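Avance de febrero - proyecto Juvby

¡Hola a todos en Kpodo! Mes movidito por aquí. Seguimos enseñándole al brazo a abrir puertas por control remoto, dentro del simulador, y ya tenemos 148 demostraciones guardadas (la meta sigue siendo 865, lo sé, lo sé). Cada una dura hasta 9 minutos, que es una barbaridad, pero orientar la pinza con el mando cuesta más de lo que pensábamos.

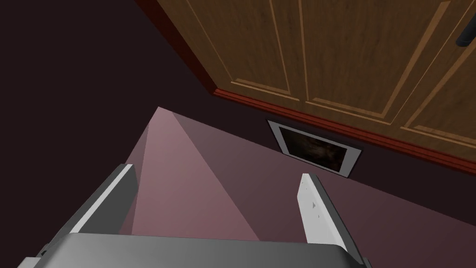 Lo que más nos frena es la muñeca: si el operador la gira de más, pierde la referencia y toca empezar otra vez. Sirnon nos va a pasar un mando nuevo y queremos probarlo el sábado - si va bien, repetimos las 8 peores tomas.

Del presupuesto, sin cambios. Falta que nos confirméis las horas de cálculo en Letbridge.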